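Desk bin

A desk bin is a small, open-topped container used to keep minor objects apart from one another on a table, shelf or vanity, or in a drawer. It is usually longer than it is wide, has a pull on the front, and is sold with the promise that its owner will become tidy. Desk bins are also called drawer trays, sorting bins and, in catalogs that charge more for them, organizers.

Form

Most desk bins are made to stand side by side, so that a row of them takes up little more room than a loose pile of the same things. The pull is left over from the drawer, which the bin resembles in every respect except having a cabinet around it. It gives the fingers something to hold when one bin is slid out of the row.
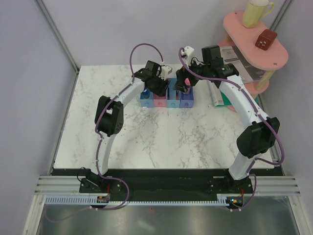

Four pastel bins in a row on a marble-patterned tabletop.

Pastel colors dominate the cheaper end of the market. The Prokora catalog of January listed 897 bins and trays, and gray was available by special order. Color is meant to serve as a code — blue for one sort of thing, pink for another — though a set with two bins of the same blue leaves the owner to remember which is which.

Use

Common contents include small bottles, lidded containers, pencils and whatever was in the way when guests arrived. Tall bottles are a known difficulty. A bin shallow enough to show its contents is seldom deep enough to hold them upright, and the bottle leans.

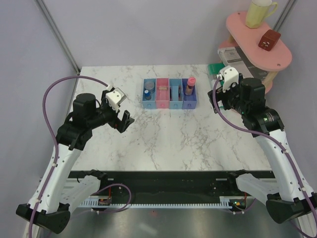

Bins in use, with a pink-lidded bottle leaning in the rightmost.

Sorting by type is the usual advice. Sorting by size is easier and more widely practiced. A household guide published by Semaan recommends leaving one bin in every row empty, a condition that rarely lasts until evening.

See also: Drawer divider; Pencil cup; Junk drawer

Page last edited 04/02/2019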